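Still at Burkthorpe, and still awake long after I promised myself lights out. The rain has been at the window since supper and I've given up pretending it's soothing. I brought Grandma Begum's recipe notebook up to bed with me, the brown one with the broken spine, and I have been reading it the way other people read novels, with a cup of tea going cold on the sill.

What I wanted was the lemon cake. What I found was thirty-two pages of soup! She must have gone through a whole winter of it — barley, split pea, something with turnips that she has crossed out so hard the pen went through to the next page. In between she wrote down the weather and who came to call, and once, very small, in a corner, "feet bad today, danced anyway." I read that line over a good many times. I never once saw her dance and I would give a lot to have been in that kitchen.
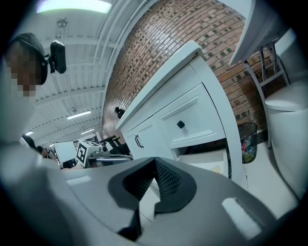
Nuwan Sheikh telephoned after dinner, which was a lovely surprise, and we talked until my ear was hot. He remembers the lemon cake too, but he swears it had poppy seeds, and I am just as sure it didn't. He thinks she got it from a neighbor and never wrote it down at all. I hope he's wrong. He's promised to ask his mother, who forgets nothing, least of all a cake, and in the meantime I'm to try it with two lemons and see how close I get.

I meant to write to Aunt Rose tonight and haven't. I also meant to mend the gray cardigan. It can wait, they both can, and I'm going to turn the lamp down and listen to the gutter drip a while longer.
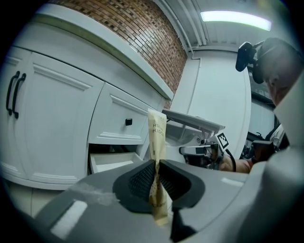
Pusteo, February

Home again, and the house smelled shut up, so I opened everything and then went around in my coat until lunch. The notebook came with me, wrapped in a pillowcase. I made the cake this afternoon with two lemons and no poppy seeds, thirty minutes in the oven and then a few more when the middle wobbled at me. It sank a little. The taste was near — nearer than I'd dared hope — but hers had a sharper edge to it, and I wonder now if she poured the juice over while it was hot. I'll try that next, when I've bought more butter.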